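Abimbola Oyewole
October 4, 2022

1/ I moved to Lusville in June, and since then I am fighting with the cables under my work table. This week I finally started to put them in order. I will write here what I did, maybe it is useful for somebody who also rents a small room with too few outlets.

2/ My room has two wall outlets. One is behind the bed and the other is near the door, and the table is of course at the window. So everything depends on power strips. When I moved in I had four of them, and they came from different apartments and different years of my life.

3/ First thing I did: I unplugged everything and put all the strips and chargers on the floor. I recommend to do it in the morning. I did it after dinner and then I had to look for the lamp with the light of my phone.

4/ Second thing: I read the small text on the back of every strip. One of them had text so worn that I could not read the rating. I don't use it anymore. My neighbor Olumide Yusuf wanted it for his garage and I said no, sorry, a strip without a readable rating should not go to anybody.

5/ Another one had a crack near the place where the cord goes in. I had it for years behind a bookshelf and never saw it. Please look at this place on yours. It takes one minute.

6/ So two strips were left. One black, long, for the floor side. And one white, which I wanted near the table because that is where I plug and unplug things all day.

7/ About length of the cord. I measured with a string from the outlet near the door, along the wall, up to the table. I needed more than I thought, because the cord must go around the corner and not straight across the floor. Measure the way the cord will really go, and add a bit for the table height.

8/ Kayode Etim asked me in the replies if it is okay to plug one strip into another one when the cord is too short. No. I did this in my student room in Mallum for a whole winter and I was lucky. One strip, one wall outlet. If it does not reach, buy one with a longer cord or move the table. I moved the table.

9/ Things that need much power (kettle, heater, iron) go directly in the wall. On the strip I have only the laptop, the monitor and the desk lamp. My heater is alone on the outlet behind the bed, and I am careful that the blanket does not hang there.

10/ Before I fixed anything I tried where the strip should be. I put it on the table first, flat and a little diagonal, with the cord going over the far side. I wanted to see which direction the plugs will point and if the bigger adapter covers its neighbor. 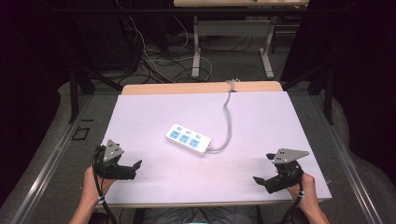

The white strip with the blue outlets, cord going over the far side of the table.

11/ I like that the outlets are another color than the body. At night, with little light, I can find them faster. It is a small thing but I notice it often.

12/ After trying I decided it stays on top, at the back, near the far edge. Under the table is prettier, I know. But I am not so young and I don't want to go on my knees each time I charge a phone.

13/ The cord I keep loose. I do not roll it tight and I do not put tape on it. Where it goes down behind the table I left some space to the wall so it does not get pressed. I used two soft fabric ties for the laptop cable, and these can be opened again.

14/ Ngozi Onuoha wants to know about dust. I unplug the strip and wipe it with a dry cloth when I clean the window. Never a wet cloth.

15/ Next is the black one on the floor side. There I have the router and the printer, and a charger that I still don't know what it belongs to. If you recognize a round plug with a yellow ring inside, please write me.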